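Frequently Asked Questions
Fixing Up Tired Furniture (the questions you keep sending me)

Last updated June 1999

Who are you, and why should I listen to you?

Maybe you shouldn't! I'm Awuor Magesa, I refinish old tables and chairs in my garage, and I've been doing it long enough to have ruined some nice things. I used to answer every email one at a time, but a lot of you ask the same stuff, so it goes on this page now.

Do I have to strip it all the way down?

Usually no. If the old finish is just dull or grubby, wash it first with a little dish soap in warm water, wipe it dry, and look at it again the next day. I've talked more people out of stripping than into it. If the finish is flaking, or sticky even after a wash, then yes, get out the stripper and open the garage door (all the way, please, not a crack).

What if it might be lead paint?

Don't sand it. Don't scrape it dry either. Buy a test kit at the hardware store, and if it comes up positive, either leave the paint alone or hand it to somebody who does this for a living. I get letters about cribs every month and my answer is always the same: please don't.

What sandpaper do you use?

Medium to start, then fine, then a really worn-out piece of fine that I keep in a coffee can. Go with the grain. I know everybody says that, but people still go in circles by hand and then write to me when the stain shows every loop. Veneer is another story, so go easy, it's thinner than you think, and once you're through it you are through it.

How do I get rid of a white ring?

White rings are mostly moisture sitting in the finish, so be gentle and try the lazy things first. Leave it alone for a few days. Then try a dab of petroleum jelly overnight. My neighbor swears by mayonnaise, which is the same idea with a worse smell. Black rings have gone down into the wood itself and those are a job for wood bleach, and I'd practice on the underside.

Oil, wax, or varnish?

Depends who's eating at it! For a kitchen table with kids I put on varnish, 3 thin coats, with a light rub between them. For a desk or a bedside table I like oil. It's easy to patch when you scratch it, and you will scratch it. Wax by itself is pretty but it won't stand up to a hot mug. Whatever you pick, thin coats. Thick coats sag and stay gummy and then you're back up at the stripping question.

Can I keep pale wood pale? Mine always goes orange.

This one comes in constantly. Most of the orange is the finish, not the wood. Oil-based varnish starts out amber and gets more so every year, so if you want it light, use a water-based one and keep the table out of strong sun. Water-based stuff does raise the grain a bit, so dampen the wood first, let it dry, knock the fuzz off, and then put on your first coat.

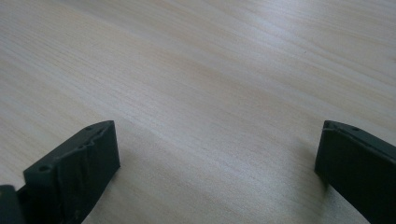

Pale wood, straight grain, soft sheen.

If you already have an orange table, I'm sorry, but the only real cure is to take that finish off. Siu-ming Chung wrote in to say she got hers back to blond over December break, working in the laundry room with the window open, and that she would not do the chair legs again for any money. I believe her.

Have you tried Cistevora paste?

Yes, on a pine bench. I liked it fine. It smells strongly of oranges and takes forever to buff. I've never used Stirkska, so please stop asking me which is better!

My drawer sticks. Do I sand it?

Wait for dry weather first. Half the sticky drawers in this country fix themselves when the heat comes on. If it still sticks, rub a candle stub along the runners. Only after that would I reach for a plane, and then take off a tiny bit at a time.

What do I do with the oily rags?

I'm going to be bossy here. Spread them out flat, outdoors, until they're stiff, or put them in a metal can full of water with a lid on. Never wad them up in the trash. They can heat up and catch fire all by themselves, and it does happen.

Is my table worth anything?

I can't tell from an email. If there's a label or a stamp underneath, write it down and show it to a dealer before you touch the finish. One reader had a "2917" penciled under a drawer and was hoping it was a date of some kind. Probably a stock number.

Do you take in work?

No, sorry. I've got 5 chairs of my own waiting and a wife who'd like to park the car.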